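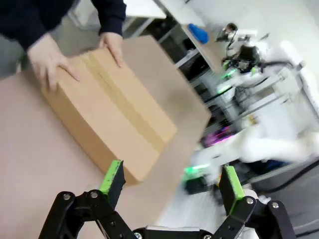 March, after 11 at night. The decluttering month is Aitana Tejada's idea and I said yes to it mostly to stop her sending me links. Her book claims the average home in Barndale holds 2,286 things its owner wouldn't miss. Who went round and checked? I'd like to meet that person. She has a rule that whatever you pack away and don't open for 27 days has to leave the house, and you're not allowed to peek. So a flat brown carton gets one strip of tan tape down the middle where the flaps meet, and from then on I'm supposed to feel lighter. I don't feel lighter. I feel like someone who can't find the good scissors.

Begoña Manzano did the whole program last year and says it changed her. It changed her hallway, I'll give her that. By summer she had bought another lamp from Zivetti for 175, and when I brought it up she said the lamp was "intentional." I wrote that word on the back of an envelope so I could be annoyed by it later, and I am.

Mother's letters are the part I can't settle. The book says to keep one and take a picture of the rest. Ignacio agrees with the book, but Ignacio has never kept a letter in his life, and he lost his own passport twice. I read four of them this evening. Two were about the price of fish in Marín and one was mainly about a neighbor's wall. I'm not throwing out the wall.

A taped box looks very sure of itself, more so than whoever packed it. I couldn't tell you now if the blue tablecloth went in one or if I only meant it to.

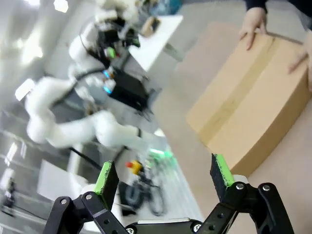
Tomorrow

Call Benito back about the bookcase. He offered to take it and then asked if it came with the books, so I don't think he wants the bookcase.

Soup bones. Stamps. Look for the scissors in the kitchen before I blame the program.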